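Udberg Floor Notes: README for the workshop floors table

Version 3, the one with the edges column

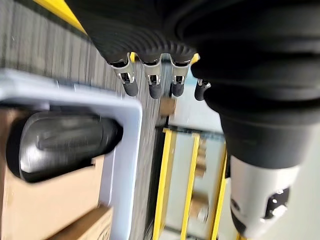
What do I put in the surface column if a floor has been painted over something else?

Put whatever your shoes are touching. If it's paint over concrete, the surface is "paint" and the concrete goes in the column next door, which is called under. If you don't know what's under it, leave under blank and please don't guess (I guessed a lot in version 1 and spent most of a December putting it right).

What's in the folder

floors.csv is the main table, one row per patch of floor. A patch is any bit that looks and feels the same all over, so one room can be a single row or a whole string of them. There are around 1000 rows now.

edges.csv is the new one. It covers painted lines, taped lines, raised strips, kerbs, thresholds, and those angled bits of metal where one floor meets another and your trolley goes bang.

words.txt is my list of allowed words for texture. It's short on purpose! If I let myself I would have forty words for bumpy.

old/ has the first two versions in it. Don't use them for anything, I only keep them so I can check what I used to think.

Why I started

I used to push trolleys for a living, and you get opinions about floors doing that. The long corridor at Drolov had a lovely smooth run and then a textured stretch by the loading door where everything in the tray began to rattle, and there was a yellow line along one side that had been repainted so many times you could feel the step in it through the wheels. I wrote that down in a notebook one dinner time, then I wrote down the next building, and that was it really, I was off.

Later on Mireille Fakhoury asked if she could have a copy, because she was picking a floor finish for the bench area at Katene and was fed up with brochures. I typed it all up for her. The table is still more or less in the shape that suited her, and that's why drainage comes before colour, which everyone asks me about.

Columns in floors.csv

patch_id: letters for the site, then a number. Sites are DR for Drolov, KA for Katene and SI for Sillico. Numbers aren't in any order and there are gaps where I've merged patches.

site: the name in full.

drains: y, n or blank. Blank means I forgot to look.

surface: the top layer, in one or two words. Paint, resin, bare concrete, rubber, tile, sheet vinyl, steel plate.

under: see the top of this file.

texture: from words.txt only. Smooth, fine grit, coarse grit, pimpled, ribbed, chequered, mixed. "Fine grit" is about like a nail file and "coarse grit" is anything that would take the knee out of your trousers.

colour: plain colour names. I'm not interested in whether it's slate or pewter. If it was grey, it's grey.

wear: 0 to 7. Nought is fresh and seven is down to the layer below over most of the patch. I know it's a funny scale. It came from a card I had pinned up and I got used to it.

underfoot: free text, and the part I like best. It's what the floor is like to stand on for a shift, how it sounds, whether it grabs your soles when you turn. Some of these go on a bit. Sorry in advance.

mop_notes: also free text, mostly from Noeline Waaka, who cleaned the Sillico rooms for years and knows more about textured floors than I ever will. Her bits begin with NW so you can tell the sensible comments from mine.

Columns in edges.csv

edge_id, site, and patch_a and patch_b for what's on either side of it. If there's only one floor and the line simply runs across it, patch_a and patch_b are the same.

kind: painted, taped, strip, kerb, frame, unsure. I've put "frame" in for the foot of something that stands on the floor, like a rack or a guard rail, where the metal makes the edge. Lots of yellow things at ankle height look the same until you bend down, so "unsure" is a perfectly good answer and I'd much sooner have that than a confident wrong one.

edge_colour: yellow wins this by a mile. There's some white, some red, and one green at Katene that I'm very fond of.

height: flat, felt or step. "Felt" means a wheel notices but a foot doesn't.

meaning: what the edge is for, only if a person on site told me or there's a sign. A yellow line can be a walkway, a keep-clear, a trip warning, or a leftover from a layout that went years ago. Please don't fill this in from the colour.

How I look at a floor

I walk it first in ordinary shoes. Then I crouch and rub it with the flat of my hand, then I go along it with a light held low to the side, and that's when texture shows up properly. Under ceiling lights a fine grit and a smooth matt paint look the same, and I've been caught out by that more than once. Last of all I roll a small two-wheeled truck across it and write down what I hear.

I try to do each patch on 2 separate visits, and if my texture word changes between visits I put "mixed" and explain myself in underfoot. Wear I only score on the second go.

Noeline's advice on textured floors

I asked if I could put this in the README as people kept writing to me for it, and she said fine as long as I didn't tidy it up too much.

Vacuum or sweep first, always, and go both ways across the texture. A flat mop skates over the top and leaves the dirt sitting in the low bits, so use a brush with a bit of spring. Less soap than you think. If there's a painted line, work along it and not across it, or you'll be lifting the edge of the paint a flake at a time. Change the water before it looks like it needs changing. And get right into where the line meets the floor, it's always black in there.

She also reckons coarse grit in a room where people drop small screws is asking for trouble, and having crawled round after a few washers at Sillico I'm with her.

Things that are wrong with it

All three sites are places I could get into, so they're workshops and stores and corridors. Don't use this to say anything about kitchens or hospitals. There's hardly any tile.

I'm heavy on my feet and my underfoot notes will suit other heavy people best.

Colours were written down by eye under whatever lights were on. Some of the Drolov greys might be greens.

The wear scores before version 2 were done in one visit each. They've got a star after the number. If your software hates stars, strip them out, but keep a copy.

Several rows still say "lino" when they mean sheet vinyl. I'm getting there!

Changes

July 16, 2025: edges split out into their own file, "frame" and "unsure" added to kind, and the Katene bench area redone from scratch now the new finish is down. I also took "knobbly" out of words.txt, with regret.

Using it and sending me things

Copy it, print it, change it, use it to argue with your flooring people. I'd like to be told if you do but you don't have to. If you want to add a site, send me ten or so patches in the same columns first and I'll check we're using the texture words the same way before you do the whole building. Mireille does the merging, so if a row looks odd after you've sent it, ask her before you fix it, she may have a note.

Photos are welcome too. Low light from one side, please, and tell me which patch_id they go with.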